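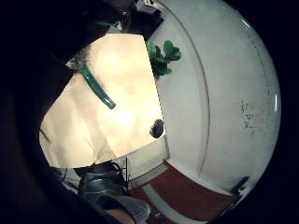 Lorncombe House has kept a record of its furnished rooms for as long as it has let them to visiting staff and researchers. The gallery forms part of that record and is open to residents, to former residents and to anyone considering an application. The rooms are recorded in ordinary use, and the finishes are shown in their present state. Smooth white surfaces are found throughout the house and show wear sooner than any other finish; faint grey smudges of the kind visible towards the right, on the outer side of the thin dark seam, are entered in the room record under "surface marks" and are not charged to the resident. Green leaves against a bright, pale background will be a familiar sight to many who have stayed here, as house plants are permitted in all rooms.

The notes that follow are arranged by subject and were revised in August 2018 by Heikki Hyvönen, who is responsible for furnishings, and Santeri Tikkanen, who maintains the room records.

White surfaces
Doors, panels and cupboard fronts are wiped with a soft damp cloth and a mild soap. Scouring pads and cream cleaners dull the finish and should not be used. Marks that remain after two attempts should be reported to the house office.

Seams and joints
A fine dark line where two sections meet is normal. Residents are asked not to fill or paint over joints. If a joint has opened far enough to admit a coin, the office will arrange for it to be inspected.

Windows and light
The rooms on the garden side were fitted with pale curtains from Lavanell in April. They soften the light without darkening the room. Blackout linings are available on request from the office and may be hung by residents themselves. Curtains are laundered by the house between lettings.

Plants
Pots must stand on a saucer or tray. Trailing plants should be kept clear of radiators and door hinges. Residents leaving for more than a fortnight may bring their plants to the landing on the first floor, where they will be watered. Plants left behind at the end of a letting pass to the common room.

Fixtures and small fittings
Hooks and clips supplied with the room are to remain in place. Adhesive strips of the removable kind are acceptable on painted walls, but they have lifted the finish on several cupboard fronts and are no longer permitted there. Replacement fittings are ordered through Hämäläinen and usually arrive within the month.

The collection
The full record holds roughly 1,600 photographs, of which 36 are prepared for display at any one time. Earlier material, including the rooms as they stood before the Sketeo furniture was installed, may be consulted in the reading room by arrangement with Santeri Tikkanen.

Reproduction
Photographs may be copied for private use. Requests to publish should be made in writing to the house office, giving the title of the publication and the size of the print run. No fee is charged for print runs below 1,000 copies.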